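운영사 Tokow는 소형 매장 Wunside에서 일할 진열 담당 파트타임 직원을 모집합니다. 매장은 과자, 음료, 통에 든 가공식품을 주로 취급하고, 수입 품목 비중이 높은 편입니다. 모집 인원은 2명이며 오전조와 오후조에 한 명씩 배치합니다. 7월부터 근무할 수 있는 분이면 됩니다.

# Wunside 매장 진열·보충 직원 모집

## 모집 개요

- 직무: 상품 진열, 보충, 진열대 정리
- 인원: 2명 (오전조, 오후조 각 한 명)
- 고용 형태: 파트타임, 계약직
- 근무 시간: 하루 4시간
- 급여: 법정 최저시급에 시간당 2,000원을 더한 금액
- 수습: 2주, 급여 동일
- 경력: 무관
- 학력: 무관

계산 업무는 별도 직원이 맡습니다. 진열 담당이 계산대에 서는 일은 없으며, 손님이 물건 위치를 물으면 안내하는 정도의 응대만 합니다.

## 하는 일

하루 업무의 대부분은 진열대를 보면서 돌아다니는 일입니다. 출근하면 먼저 전 조가 남긴 인수인계표를 확인하고, 맡은 구역을 한 바퀴 돕니다. 이때 빈자리, 넘어진 상품, 다른 자리에 놓인 상품을 표에 적습니다. 그다음 창고에서 필요한 만큼 꺼내 채웁니다.

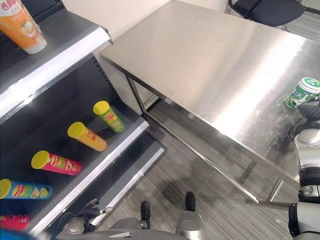 정리에서 손이 가장 많이 가는 품목은 원통형 과자입니다. 봉지 과자와 달리 잘 구르고, 한 통이 쓰러지면 옆의 통도 같이 밀립니다. 초록, 주황빛 노랑, 분홍, 파란색 감자칩 통이 노란 뚜껑을 한쪽으로 두고 선반에 누워 있으면, 모두 세우고 라벨이 통로 쪽을 보게 돌린 다음 맛별로 줄을 맞춥니다. 흰색 선반 앞턱이 기준선입니다. 앞턱에 바짝 붙이지 않고 손가락 한 마디 정도 안쪽에 첫 번째 통을 놓습니다. 같은 맛은 앞뒤로 한 줄을 만들고, 다른 맛을 뒤에 숨기지 않습니다.

주요 업무는 다음과 같습니다.

- 과자, 음료, 통 제품의 보충과 전면 정렬
- 유통기한 확인 및 선입선출
- 가격표와 상품 위치 대조
- 찌그러진 용기, 뚜껑이 들뜬 상품 분리
- 선반 바닥과 앞턱 닦기
- 빈 상자 접기, 분리배출
- 인수인계표 작성

입고 차량에서 물건을 내리는 작업은 물류사 Shin의 기사가 합니다. 진열 담당은 창고에 들어온 상자를 열고 납품서와 맞춰 보는 단계부터 맡습니다. 음료 상자는 무겁기 때문에 반드시 카트에 실어 옮깁니다.

## 작업 테이블 사용

진열대 옆에 스테인리스 테이블이 있습니다. 선반에서 내린 상품을 잠시 올려 두거나, 자리를 다시 정해야 하는 상품을 모아 확인할 때 씁니다. 바닥에는 상품을 내려놓지 않습니다. 상자째 올리는 것도 안 됩니다. 테이블 위의 상품은 라벨을 읽고 품목표와 대조한 뒤 제자리로 보내며, 품목표에 없는 상품은 담당 매니저에게 넘깁니다.
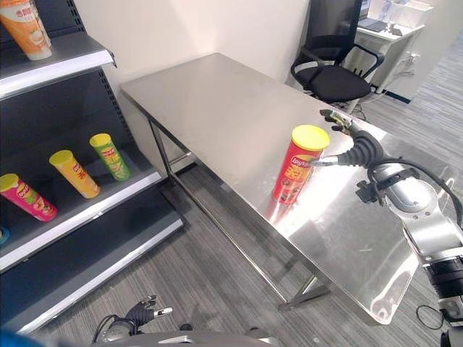
*작업 테이블에 세워 둔 빨간색 Lay's 감자칩 통. 왼쪽은 감자칩 진열대.*

수입 상품은 라벨에 한글이 크게 적혀 있지 않은 경우가 많습니다. 중국어를 읽을 줄 몰라도 됩니다. 품목표에 상품별 색상, 용기 모양, 바코드 뒷자리가 적혀 있으니 그것으로 구분하면 됩니다. 다만 포장이 바뀌어 들어오는 일이 종종 있어, 색만 보고 판단하지 말고 바코드까지 확인해야 합니다.

## 구역 나누기

오전조는 상자 과자와 원통형 과자, 오후조는 음료와 통 제품을 우선 담당합니다. 맡은 구역이 끝나면 다른 구역을 돕습니다. 구역 경계가 선반 하나를 두고 갈리는 곳이 있습니다. 위 칸에는 초록색 페트병, 바로 아래 칸에는 비스킷 상자와 감자칩 통이 놓이는 식이라 위 칸을 정리한 뒤에는 아래 칸도 살펴봐야 합니다.

상자 과자는 비스듬히 기대어 두지 않고 세웁니다. 작은 상자가 큰 상자 뒤로 들어가 보이지 않는 일이 잦으므로, 키가 작은 상품을 찾아 앞으로 뺍니다. 수량이 적어 혼자 서지 않는 상자는 양옆 상품과의 간격을 좁혀 받쳐 줍니다. 그래도 넘어지면 칸막이를 쓰면 됩니다. 칸막이는 창고 문 안쪽 고리에 걸려 있습니다.

원통형 과자를 옮길 때는 뚜껑을 잡지 않고 몸통을 잡습니다. 안쪽 줄을 꺼낼 때는 앞줄을 먼저 테이블로 옮기십시오. 위로 넘겨 꺼내다가 옆의 상품을 건드리는 일이 신입 직원에게 가장 흔합니다.

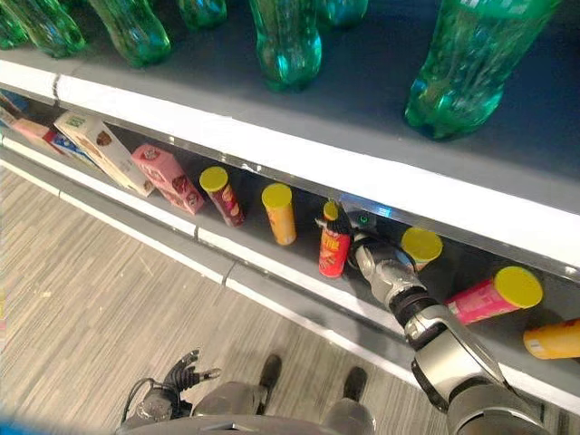

## 이런 분을 찾습니다

경력은 보지 않습니다. 대신 아래 조건은 지켜 주셔야 합니다.

- 정해진 시간에 출근할 수 있는 분
- 서서 일하고, 허리를 굽혀 아래 칸을 정리하는 데 무리가 없는 분
- 작은 글씨로 된 유통기한을 확인할 수 있는 분(안경 착용 무관)
- 인수인계표를 한국어 또는 영어로 간단히 적을 수 있는 분
- 계약 기간을 채울 수 있는 분

편의점, 마트, 창고 근무 경험이 있으면 지원서에 적어 주십시오. 참고만 하고 가산점은 없습니다. 외국인도 취업 가능한 체류 자격이 있으면 지원할 수 있습니다. 현재 오후 입고 확인은 모신 키아니 씨가 담당하고 있으며, 영어로 교육을 받고 싶은 분은 면접 때 말씀해 주시면 됩니다.

## 교육

첫 2주는 수습 기간으로, 기존 직원과 같은 시간에 근무합니다. 교육은 연혜진 매니저가 진행합니다. 첫날은 매장 동선과 창고 위치를 익히고, 이후에는 과자, 음료, 통 제품 순서로 실제 진열대에서 배웁니다. 별도의 필기시험은 없습니다. 수습이 끝날 때 구역 하나를 처음부터 끝까지 혼자 정리하고 매니저가 확인합니다.

재고 프로그램은 Jina를 씁니다. 매장 태블릿으로 바코드를 찍고 수량을 입력하는 정도이며, 사용법은 교육에 포함됩니다. 개인 휴대전화에 설치할 필요는 없습니다.
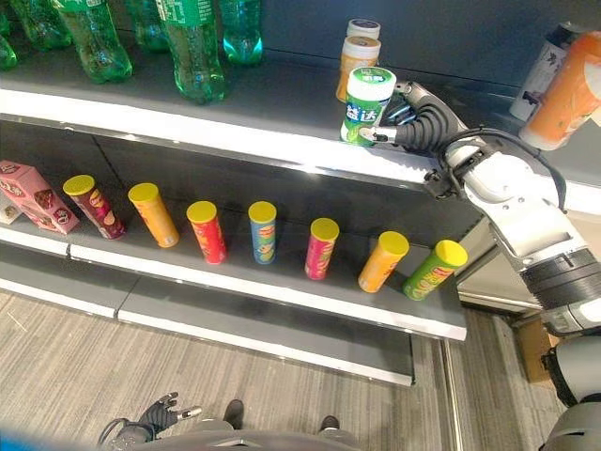
음료 구역 교육에서는 높이와 폭이 다른 용기를 한 칸에 놓는 법을 다룹니다. 페트병은 바닥이 둥글게 나뉘어 있어 선반에서 조금만 밀려도 줄이 흐트러집니다. 흰 뚜껑이 달린 초록색과 흰색의 원통형 용기처럼 페트병과 같은 위 칸에 놓이는 상품도 있어서, 병을 밀어 넣다가 이런 통을 앞턱 쪽으로 밀어내지 않도록 한 손으로 받치면서 작업합니다. 통 위에 통을 올려 두는 경우에는 아래 통의 뚜껑이 평평한지 먼저 봅니다. 주황색 통의 흰 뚜껑 위에 남색 뚜껑의 흰 통을 얹는 것처럼 서로 다른 상품을 포개면 가격표가 하나만 보이게 되므로, 자리가 있으면 나란히 내려놓는 것이 원칙입니다.

기울어진 병은 발견한 사람이 바로 세웁니다. 담당 구역이 아니어도 마찬가지입니다. 손님이 상품을 고르는 중일 때는 기다렸다가 정리하십시오.

## 근무 조건

오전조는 오전 8시에 시작하고, 오후조는 오후 3시에 시작합니다. 조 변경은 한 달 단위로 신청을 받습니다. 근무 요일은 면접에서 협의하며, 휴게 시간은 관련 법령에 따라 부여합니다. 4대 보험은 법정 기준에 해당하는 경우 가입합니다.

앞치마와 작업용 장갑은 매장에서 지급합니다. 신발은 앞이 막힌 것이면 됩니다. 긴 목걸이와 늘어지는 소매는 진열 작업 중에 피해 주십시오. 직원 할인은 수습 첫날부터 적용되고, 용기가 찌그러져 판매하지 않는 상품은 매니저 확인 후 폐기합니다. 임의로 가져갈 수 없습니다.

## 지원 방법

매장에 비치된 지원서를 작성해 계산대에 내거나, 자유 양식 이력서를 매장으로 가져오시면 됩니다. 사진은 붙이지 않아도 됩니다. 지원서에는 다음 내용이 들어가야 합니다.

1. 이름과 연락처
2. 희망하는 조
3. 근무 가능한 요일
4. 근무를 시작할 수 있는 시기

서류를 확인한 뒤 면접 대상자에게 문자로 연락합니다. 면접은 매장에서 권미경 점장과 원지훈 부점장이 진행하고, 면접 후 진열대 한 칸을 직접 정리해 보는 시간이 있습니다. 편한 복장으로 오십시오. 합격 여부는 결과와 관계없이 모두에게 알려 드립니다.

채용이 확정되면 신분증 사본과 급여 계좌 정보를 제출해야 하며, 식품을 다루는 데 필요한 서류가 있으면 개별적으로 안내합니다. 불합격한 분의 서류는 채용이 끝난 뒤 파기합니다. 돌려받고 싶은 분은 지원서 아래 칸에 표시해 주십시오.

문의는 매장 영업시간 중 계산대에서 받습니다. 급여와 계약에 관한 질문은 권미경 점장, 업무 내용에 관한 질문은 연혜진 매니저를 찾으시면 됩니다. 모집 인원이 채워지면 매장 입구의 안내문을 내리고 접수를 마감합니다.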